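Prukovham Twin-Arm Bench: Frequently Asked Questions

Setting up, looking after and patching up the sorting bench. Kept by Edit Hegyi, with corrections from Tibor Szalai, who makes a lot of them. Last gone over in September.

Who is this page for?

Anyone who has been handed the bench for the week. If you only want to know why it has stopped, go straight to "It has stopped".

What does the bench do?

It picks up small bathroom goods and puts them where they belong. The job goes by the name of Rokeo in the menus, for reasons that left with the person who named it. Two arms share one table and are supposed to share it politely.

What should be on the table before I start?

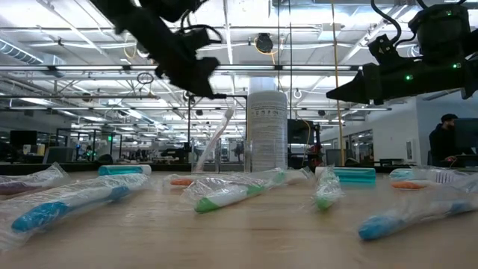 Start-up takes longer with wrapped stock than with bare stock, and you should plan for it. The grippers were set up on bare handles, and wrapping adds slack that they close on quite happily before they get anywhere near the brush. Spread the pieces out by hand first. Crinkled clear plastic like the stuff round the blue-and-white brush at the front is what you'll be dealing with, and where two wrappers overlap the arm has every chance of going for both. The tall white canister and the clear divided holder go towards the back, where both arms can reach and your elbow can't. After that, run the Luik routine from the menu and keep your hands to yourself until it finishes.

What is the Luik routine?

The homing check. Each arm goes to its rest position, opens and closes its gripper, and reports in. It takes 23 seconds an arm. If one arm reports and the other sulks, don't run it again straight away. Look at the wrist cable first.

Why the wrist cable?

It does the most bending and gets the least attention. There should be a loose arch over the joint with enough slack for a full turn. Too tight and the connector works its way out. Too loose and it will hook whatever is standing tallest on the table. Tibor ties his with 2 clips and regards any other method as a moral failing. Use 2 clips.

Can I move the arms by hand?

With the power off, yes, and support the forearm while you do it, as it has no intention of supporting itself. With the power on, no. You will lose, and then you'll have to do the homing again.

How do I set the table height for the grippers?

Use the feeler card in the drawer. Lower each gripper until the card drags slightly, save, lift, and do it once more from the other side of the table. The butcher block looks flat. It was flat when we bought it.
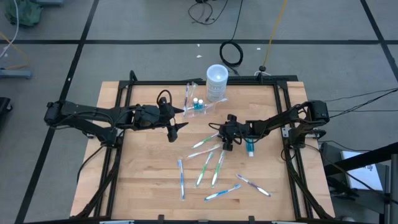
The bench with loose brushes out, right gripper down near the surface, left gripper open.

Loose brushes are the better test of height, by the way. They lie lower than anything in a packet, and an arm that is set a touch high will close on thin air with great confidence. Try a brush lying across the gripper's line and another lying along it. Stand a small bottle nearby too, like the teal one with the white cap. If it goes over on the approach, your path is too low or your bottle is too close, and you can argue about which.

How often do the frame bolts need checking?

Every 233 hours of running. The counter is on the status page. I asked for a rounder number and was told the number was the number. Do the arm mounts first and then the corners of the frame. Snug is enough. Whoever did the left mount last winter was plainly settling a score with it, and we had to drill the bolt out.

What do I clean it with?

A dry cloth on the arms and a barely damp one on the wood. Nothing sprayed anywhere near a joint. Gripper fingers get wiped at the end of each shift, even if they look fine.

It has stopped. What now?

Read the message, which is more than most people do. Then:

Code 2 is a grip fault. Something is stuck in the fingers or the wrapper has bunched up. Power off, clear it, home it.

Code 3 is a cable fault. See the wrist cable, above. Check the plug at the base as well.

No code at all usually means the Stumow box has lost its network lead. That's the small controller under the bench. Push the lead back in until it clicks, and wait for the arms to report before you start congratulating yourself.

A finger has bent. Can I straighten it?

You can, and it will be nearly straight, and it will miss nearly everything. Fit a new one. Spares are in the drawer with the feeler card. Set the height again afterwards on that side.

Who do I tell?

Edit for parts, Tibor for anything that smells warm. Write it in the log either way, with the hour count. "Fixed it" is not a log entry.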